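Stoseck Reopens Small Parts Room With New White Worktables

Stoseck has reopened the small parts room at its Pietrzak Street building after a refit that began in June. The room is used for sorting and checking the plastic fittings the company supplies to repair shops, and it had been closed while the walls were repainted and the old benches taken out.

The new worktables are the most obvious change. They have matte white tops and stand against plain off-white walls, with no shelves or hooks above them. The old benches were dark green and had raised lips at the back, and small parts rolled under the lip and stayed there. When the benches were pulled apart, staff filled a bucket with caps, pins and sleeves that had been written off in past stock checks.

"We wanted a surface where you can see what you have," said Nneka Ugwu, who runs the room. "Gray parts on a dark bench are hard work for anyone's eyes by the end of a shift."

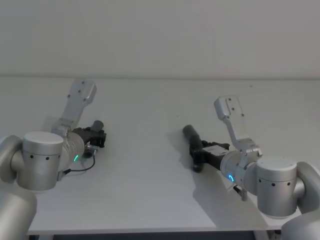 Under the new house rules, worktables are cleared between batches. Trays, labels, pens and cups go on a cart by the door, and only the part being checked comes to the table. Ugwu said the rule had been on paper for years but was hard to follow when the benches doubled as storage.

The tables were supplied by Zetton, which also fitted the tops and leveled the legs. The floor in the building slopes toward the loading side, and the first table to go in had to be shimmed twice before a round part would stay put on it. Zetton came back to adjust the others the same way. The company has agreed to return after the heating goes on to see if anything has shifted.

Lighting was changed at the same time. The old tubes hung low over the benches and threw hard shadows, so they were replaced with wider panels set closer to the ceiling. Staff asked for the panels to be kept on the cool side, and a warmer set that had been ordered first was sent back.

The room handles 2,866 different fittings, most of them small enough to hold between two fingers. They include sleeves, end caps, spacers and short lengths of tube. Many come in shades of gray and white, and some differ only in the shape of the cap. In the old room, two nearly matching sleeves were mixed up often enough that the bins were moved to opposite walls.

Stoseck has also changed the order in which checks are done. Parts used to be counted first and looked at second. Now each one is looked at before it is counted, and anything with a chipped rim or a loose cap goes straight into a reject tray on the cart. Ugwu said the count takes longer this way, but fewer boxes have to be opened again at the packing end.

Round parts are checked upright. The person checking looks at the cap, the line where the cap meets the body, and then the base. A part that leans is set aside and measured. Parts too long to stand safely are laid on a folded cloth, and those are still done in the room across the hall until a second set of tables arrives.

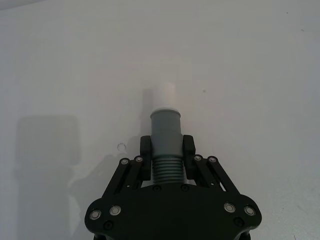 Records and Storage

The paper tally sheets are being phased out, too. Batches are now logged in Sivex, the stock program the warehouse moved to last year. Each batch gets a number when it leaves the storeroom, and the same number stays with it until it is boxed. The sheets will be kept alongside the program through the end of the busy season in case the two don't agree.

The storeroom next door has been rearranged to match. Slow-moving fittings went to the top shelves, and the ones ordered every week are at waist height near the door. The room has space for 2,000 bins, so the slowest items now share — four small compartments to a bin, with a label on each.

Some work is still to be done. The door between the two rooms sticks, and the new cart doesn't clear the threshold without a push. A ramp strip has been ordered. The wall behind the tables needs another coat near the window, where the old paint shows through in daylight, and the cleaning crew has been asked not to use the strong spray on the new tops until Zetton confirms it won't dull them.

Shops that order from Stoseck should see no change in delivery times. Orders placed while the room was closed were filled from stock checked ahead of the refit, and the last of those have shipped. Returned parts can again be dropped off at the side entrance between 8 a.m. and 4 p.m. They should be bagged by type, with the order slip inside the bag.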